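We bought the Kondura planning kit in May, before ordering the arm for our test kitchen. It is a workbook, a set of cost sheets and a roll of floor markers, and the price is 232 dollars. I want to write what it did well and what it did not, for people who must defend a budget as I did.

The strongest part is the floor chapter. It asks you to draw every appliance with the door open, and to keep the walking side separate from the working side. I had planned only with closed doors, so my first drawing was wrong. A refrigerator door needs much more floor than I believed, and the arm must also have its own space near the counter.
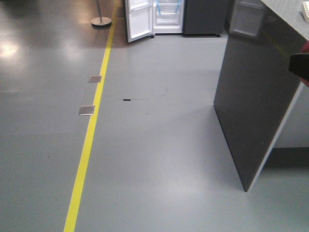 Review by Nam | Lab equipment and planning | Product: Kondura planning kit

A painted line costs very little compared with moving a counter later. The workbook gives the line its own row in the budget, together with floor plates and posts. I liked this. In our old spreadsheet, made with Plusik, all such things were inside "other", and "other" became 930 dollars before the arm was even ordered.

The cost sheets are clear, but they are made for a factory cell. For a kitchen you must add rows for drawers, handles and countertop yourself. I added 14 rows. The formulas did not break, only the print layout became ugly.

My biggest complaint is power. The kit gives one line for "electrical" and suggests 100 dollars. This is too small. You have adapters, power strips and long cords, and you need also something to keep them away from feet. I recommend to make a separate cable page and list each device with its plug.

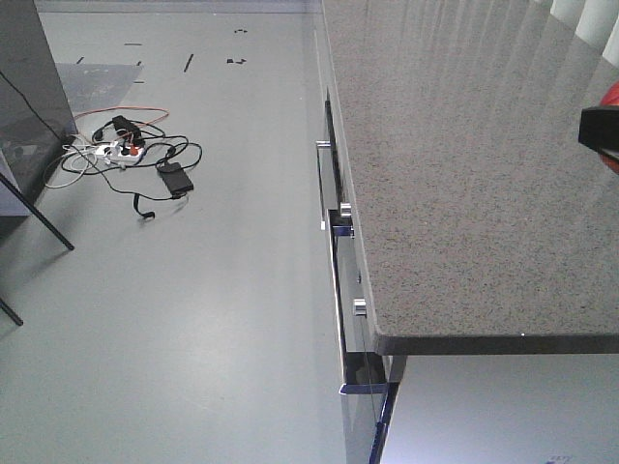 Prulora commented under my first version of this review that the electrical line is meant only for parts, and that installation should go on the labor sheet. I checked, and the labor sheet does say so, in small letters on its second page. Still, cord covers and longer cords are parts, and for us they did not fit in the suggested amount.

The floor markers are good and easy to cut. I would buy the kit again for the floor chapter and the door drawings. If you already have a good spreadsheet, ask the seller if the workbook is sold alone.

Four stars from five.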